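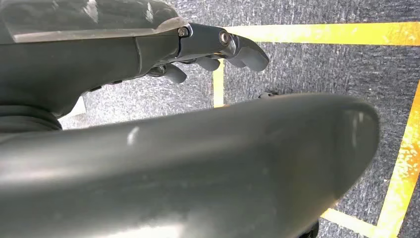
16 April 2020
Notebook, Riterbridge bench – visit from Pleltance

Writing this up while it's fresh and before I lose the scrap of cardboard I took my notes on. The Pleltance people came over for the demonstration we'd promised them, and I have to say it was a lovely couple of hours, even though we started late and the coffee gave out early (my fault, I thought the other cupboard had more).

We ran Temba on the short program, the one with the hand coming over the taped area, closing, lifting and going back to rest. Planned 30 cycles, ran 20, and stopped there only because the questions had gotten so good that it seemed rude to keep the arm moving over everybody's voices. Two of the 20 were misses, both on the small foam block, both when it had been set down close to a corner. The big block went fine every time. I've written the cycle numbers for the misses in the margin of the run sheet, so please don't throw that sheet out.

The visitors mostly wanted to talk about fingers. They use a two-jaw gripper from Trornar at their own place and they're happy with it on boxes, less happy with anything soft, and they wanted to know how much trouble a hand with proper fingers is to live with. I told them the truth, that it's more upkeep and more patience – and then went on for far too long about joint pivots, I'm afraid. They were very kind about it. One of them asked whether we check the screws at the knuckle on a schedule or just when something feels wrong. We do it when something feels wrong. I'd like us to have a better answer by May.

They also asked us to slow the approach so they could watch the fingers curl, and we dropped the speed setting from 82 to 30 for the last 8 cycles. Neither miss was in that batch, for what it's worth. I'd want a lot more runs before reading anything into it, and I'd want somebody other than me placing the blocks, as I know I get neater when people are watching.

Floor notes. The yellow tape on the carpet is getting tatty and looks scuffed gray in places. Still perfectly easy to see from where the visitors stood, but I'd like to redo it before the next group. Same layout, please, since the start positions are all measured from those lines! And a general plea to look over the carpet for stray hardware before a run, me included.

Pleltance would like to come back and bring some of their own soft packs to try, and I said yes on the spot, so I hope everyone's all right with that. They're sending sizes and weights first. I still owe them the run sheet and a copy of the short program, and we need to find out who has the long extension cord.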